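Pitch Week Is Back, and the Form Is Shorter

Big news for everyone with a finished manuscript in a drawer: the Wamodow pitch contest returns this December! We read 465 entries last time, and plenty of us were still swapping favorite opening lines weeks later. So we're doing it again, with a few changes to the rules.

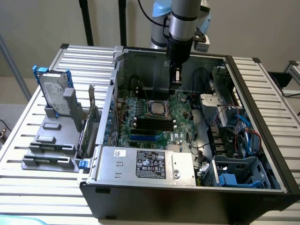
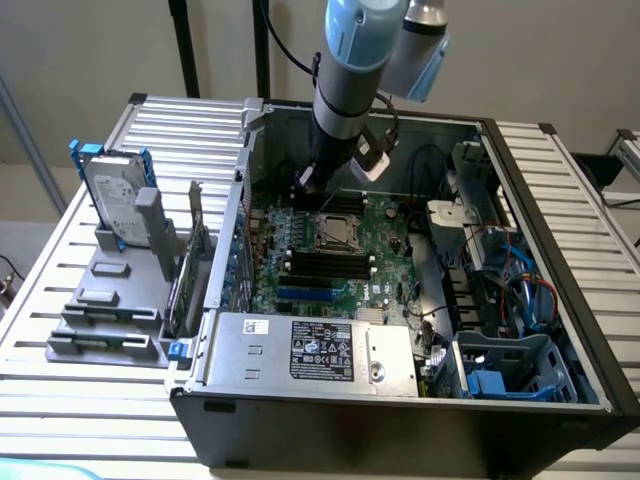 Robot arm over an open desktop computer case, two views.

First, the pitch itself. You now get 35 words to sell us your story, plus the first page. Yes, 35 is tight. Last year's limit was looser and a lot of writers used the extra room for backstory, when what our mentors wanted was a character, a problem and a reason to turn the page. Read it out loud before you send it. If you run out of breath, trim it.

Second, the categories. Middle grade and young adult stay as they were. Adult fiction has been split in two, so mysteries and thrillers have their own group and everything else goes in the other. Picture books are welcome for the first time (text only, please, even if you also illustrate). We've been asked for this so many times and we can't wait to read them!

Third, the window. Entries open at 9 a.m. and close at 9 p.m. the same day, or sooner if a category fills up. Each entry gets an automatic reply with a number in it. Keep that number, because the picks are posted by number and title only. One entry per writer, and the manuscript has to be complete.

From each category our mentors choose 20 entries for the showcase. Those writers get a week of notes on their pitch and page, then a chance to revise before the agents come by to read. Requests go up in the comments under each entry, and watching them come in is the most fun we have all year.

If you'd like company while you polish, the Preltthorpe critique circle is holding an open evening in the upstairs room at the Bedow Library. Bring two copies of your pitch and one of your page. Writers who can't make it in person can post a draft in the practice thread, where past entrants are already trading comments. Please give feedback on two other pitches for each one you put up.

The full rules, with the formatting template, are on the contest page. Questions about category or word count can go in the comments there, and we'll answer as many as we can before the window opens. Happy revising!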